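Rod drags on the board at one end only

Neville Bunting
My pusher rod clears the maple board fine at the near edge, then scrapes up past the far seam. I've re-zeroed it twice, mate, no joy. Is it the arm or the board?

Mwanaisha Wanyama
Board, I reckon! Ours did that in September. Pull it off, clean the table underneath, then check the height at all four corners (take the blocks off first).

Vernon Fraser
Could be the collar. Had a loose one once.
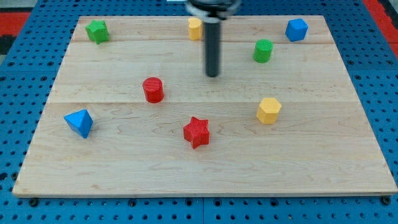

Siltdale, Thu 5 December
Neville again. Blocks are back on and the rod's hovering just past that far seam, where it used to scrape. There was swarf under one corner of the board, so cheers Mwanaisha. I nipped up the collar too while I was in there, Vernon. Going to run 100 pushes tonight and see if it holds.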